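Back from the evening talk at Takholm and far too wide awake to sleep, so I'm writing it all down while it's still fresh. Gene editing, two hours of it, and I could have sat through another two!

The speaker works on sickle cell disease and she began with the blood itself, which I was glad of. One letter wrong in one gene and the red cells bend out of shape and stick in the small vessels. I knew that much from school. What I didn't know is that we all carry a spare, so to speak – the haemoglobin we make before we're born, which gets switched off in the first months of life. The treatment leaves the faulty gene alone. It takes out some of the patient's own stem cells, cuts the switch that turns the baby version off, and puts them back. I wrote "cut the switch" in capitals and underlined it.

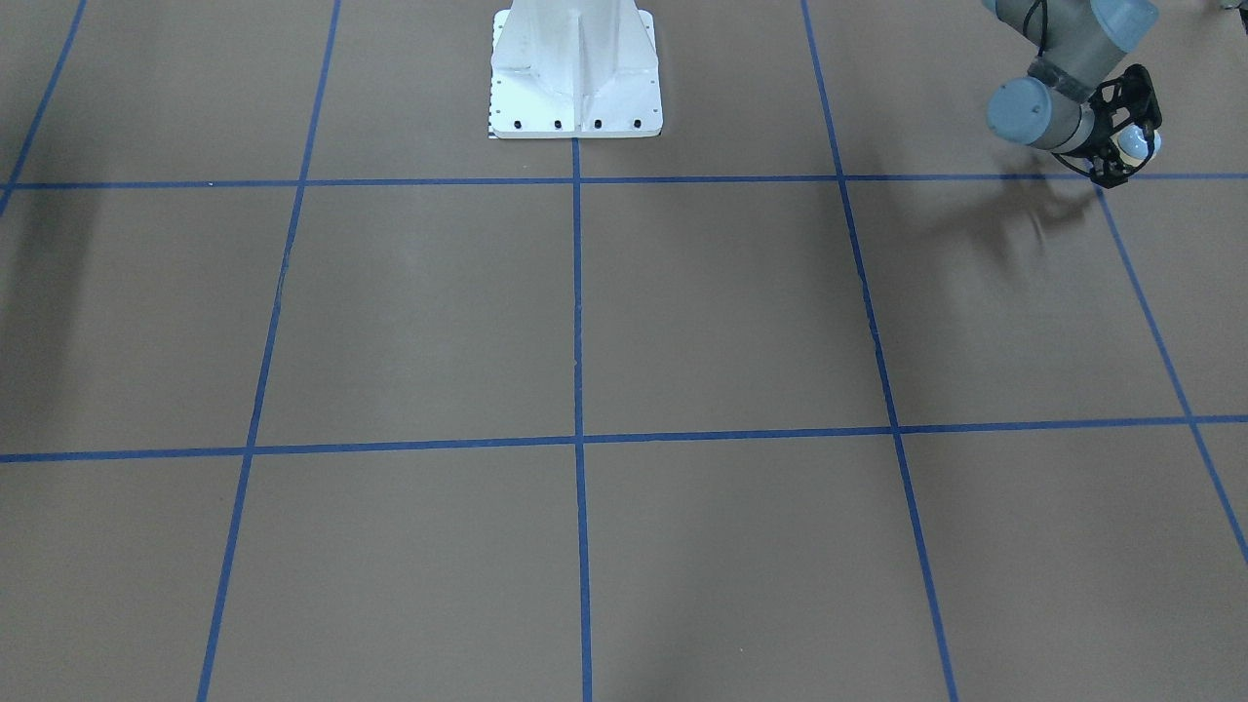
She was very fair about the hard parts. The patient needs chemotherapy first to clear room in the marrow, and that means weeks in hospital and a real risk of not being able to have children afterwards. Somebody near the front asked whether the cutting could go wrong and land in the wrong place. Yes, she said, it can, and they look for it, and they'll have to go on looking for years. I liked that she didn't hurry past the question.

Then the cost, and a bit of grumbling in the rows behind me. I had 10 questions in my notebook and got to ask one, about whether it could ever be done inside the body with a simple drip. People are working on it, mostly going for the liver first, as that's where the tiny fat bubbles that carry the editor tend to end up anyway. (I'd never thought about the liver as the easy bit.)

Missed the 297 by a minute and walked as far as Gillies with my head full of it. Must look up base editing, where they change a single letter without cutting right through both strands. She only had five minutes left for it and it was the part I wanted most. 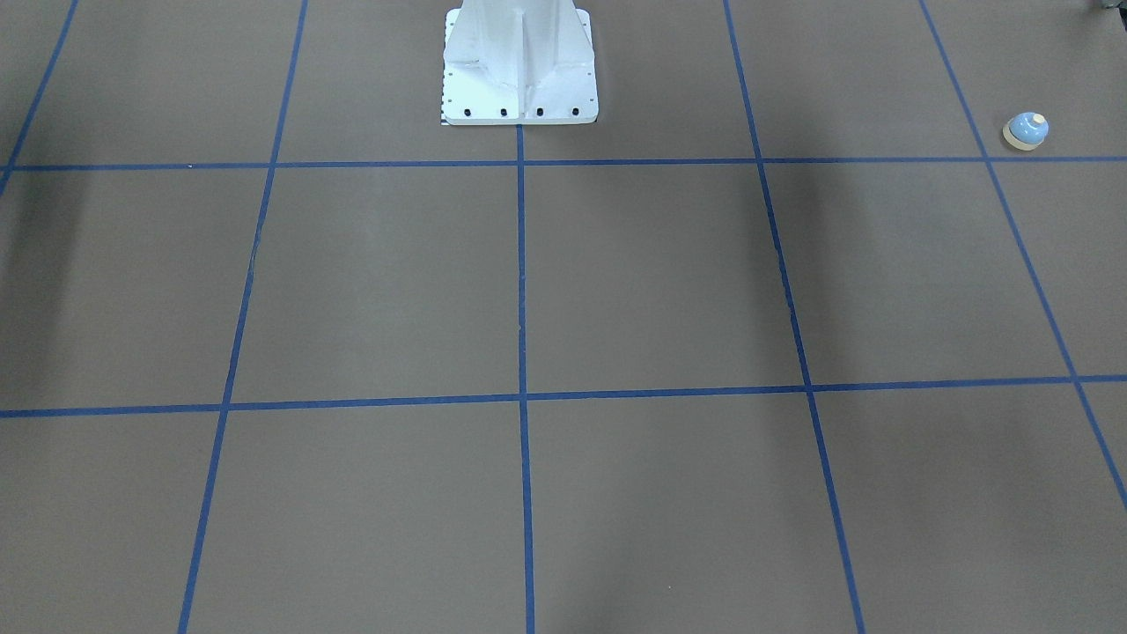 Plolside, September

Up at 6 and straight to the book I borrowed, all 234 pages of it. I've read the base editing chapter twice over toast. The picture I had in my head was scissors, and for this you need something more like a pencil with a rubber on the end – it goes to the right spot, changes one letter chemically and lets the cell's own repair tidy up the other strand. Wonderful. I had to get up and walk round the kitchen.

I'm less sure about the chapter on embryos. The author is keen and I'm not, or not yet. Treating a grown person who can say yes or no seems a different matter from making a change that gets handed down to people who can't be asked. I want to read somebody who disagrees with him before I make up my mind.

There's another talk at Stistov next month, on growing skin for burns. Booked it before I'd finished my tea!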